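Reports > Costarholm Toy Library > Progress

We use cookies to remember your settings. Accept | Manage

October
By Relu Mihăilă

The washing station at Skondach is up and running, which puts us 5 weeks behind the plan you approved and well ahead of what I privately expected. The grant has paid for trays, shelving and a sink with a proper curved faucet. Of the 300 toys on the Collet list, 245 have been checked and tagged. The rest are in bags, and I know where most of the bags are.

Mixed sets turned out to be the slow part. One red tray can hold a rubber duck, a plastic carrot, a rope toy and a pink plush bunny, and hardly any two of those want the same treatment.

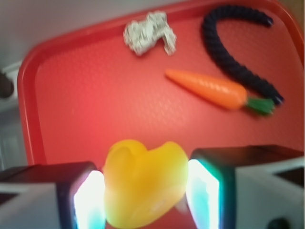
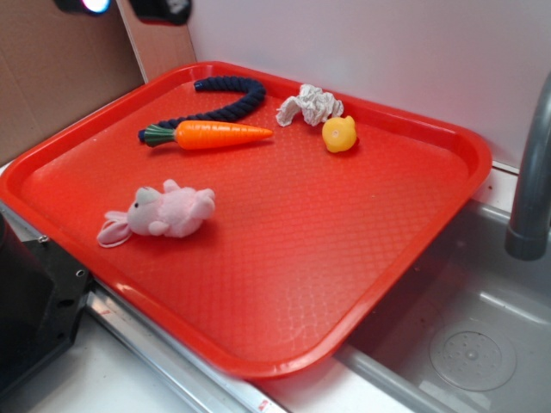
SORTING AND WASHING

We now sort by material at the sink. Hard plastic goes first, rope next, plush last, on the grounds that plush takes forever to dry and complains the least. The textured trays have been a good buy and I would order them again.

Spending stands at 94 percent of the equipment line. The drying rack from Steltemik is still on order, so towels are filling in. I'd like to move what remains into tags, as the first batch came off in warm water, taking my numbering system with it.

Next period: finish the bags, reopen Sunday lending, and find the other half of the farm set.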